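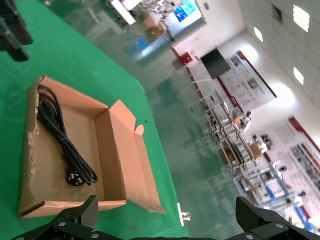 驻里加办事处工作日记
2022年5月26日　办事处值守人员 记

上午八时到岗，查阅夜间来函。总部行政处来文一件，要求各驻外办事处于本季度末前完成办公用房续租意见的书面报送，并附近两年用房费用、使用面积及周边同类房屋租金情况。该事项自一月起即列入本处待办，因房东方面迟迟未提供新合同文本，一直未能形成正式意见。今日起集中办理。

八时四十分，与房东 Sproģis 物业公司通电话。对方答复，新合同草案已由其法务部门审核完毕，租期两年，租金维持原标准，但拟将供暖费由按面积分摊改为按表计量，并由承租方承担分户计量装置的年检费用。本处当即表示，计量方式调整原则上可以接受，年检费用由何方承担须以书面形式另行商定，不宜在电话中作出承诺。对方同意将草案连同附件一并发来。通话情况已登记入电话记录簿。

九时三十分，草案收到，共四个附件，均为拉脱维亚文，仅正文附有英文对照。附件二涉及公共楼梯间及后院停车位的使用规则，与现行合同相比变动较多，主要有：后院大门夜间关闭时间提前；货运车辆进入须提前一日报备；自行车不得停放于一层门厅。附件三为房屋现状确认书，其中将临街会议室窗框记载为“状况良好”。该窗框去年冬季漏风，本处曾两次去函要求修缮，房东只作了临时填补。如按现文本签署，日后再行主张修缮恐缺乏依据。拟要求对该项据实改写，并将两次去函的复印件作为附注。

十时至十一时三十分，逐条核对正文。第七条关于提前解约的通知期，英文本为两个月，拉脱维亚文本的表述似为自次月首日起算两个月，两者在实际执行中可能相差数周。因合同约定以拉脱维亚文本为准，此处必须澄清。已将有关段落送 Stetance 翻译社作核证翻译，对方答复最迟后日交稿，费用按既有框架协议结算。

午间在街角食堂用餐。近日天气转暖，河边步道上行人明显增多，对岸椴树已全部展叶。食堂更换了夏季菜单，冷甜菜汤重新供应，味道较去年偏酸。步行往返，途中顺便察看了相邻街区两处挂牌出租的办公用房，均贴有中介公司 Flomell 的告示。其中一处位于二层，临内院，较为安静，但无电梯；另一处为一层临街铺面，不适合办公用途。告示上的联系方式已抄录备查。

下午一时，与 Flomell 公司联系，询问上述二层用房的租金、面积及可入驻时间。对方称租金每月400欧元，不含供暖及垃圾清运，面积小于本处现有用房。单就租金而言低于现址，但迁址须重新办理地址登记、更换信函用纸及门牌、迁移通讯线路，且会议室面积不敷使用，季度联席会议须另租场地。综合衡量，迁址并无明显优势。该情况将作为比价材料写入意见，供总部参考，不作为推荐方案。

二时，整理近两年用房费用。租金、供暖、供电三项的凭证齐全。供水一项，去年春季有一张缴费通知未见原件，仅存扫描件。查登记簿，原件当时随季度账目寄往总部，已发函请总部财务处协助确认。另外，清扫服务由 Prakon 公司承担，其账单原先并入“办公杂费”，按此次来文口径应归入用房费用，遂重新分列。改列之后，用房费用一栏较以往报送数字为高，须在表下加注说明口径变动，以免审核时产生误解。

三时二十分，起草续租意见。初稿分为现状、房东条件、比价情况、待决事项、处理建议五部分。建议部分拟写为：原则同意续租两年；以年检费用由房东承担、现状确认书据实修改、解约通知期两种文本取得一致为签约前提；如房东于六月中旬前仍未答复，则请总部授权本处按现行合同条款申请短期顺延。初稿文字稍显冗长，现状部分关于建筑年代及街区沿革的叙述与本次事项关系不大，已予删去。

四时十五分，向 Sproģis 公司发出书面意见，列明前述三点，请其书面答复。函件以英文拟就，附拉脱维亚文摘要，按编号归入发文簿。同时提请对方就后院大门夜间关闭时间作出例外安排，本处夜间偶有收取急件的需要，若关闭时间提前而又不发放备用钥匙，将影响收件。此点不列为签约前提，仅作为商请事项。

四时五十分，翻译社来电，询问“通知期”一词在前次合同译本中采用何种译法，以求前后一致。已从档案柜中调出旧译本，将有关页扫描后发送。调阅时发现旧合同卷宗内页次有误，补充协议排在正文之前，顺手重新编页，并在卷内目录上作了更正签注。

五时三十分，清理桌面，关闭会议室窗户，检查门锁。待办事项转记如下：一、待房东书面答复；二、待翻译社交稿；三、待总部财务处确认供水缴费通知原件；四、续租意见二稿，须压缩现状部分，并补入比价表；五、后院钥匙事宜，如房东未提及，下周再行询问。

晚间无值班任务。离开时后院大门尚未关闭，门上已贴出新的开闭时间告示，落款为 Sproģis 公司，自下月首日起执行。此告示未事先通知承租各户，拟明日一并去函询问。

最后更新：当日18时05分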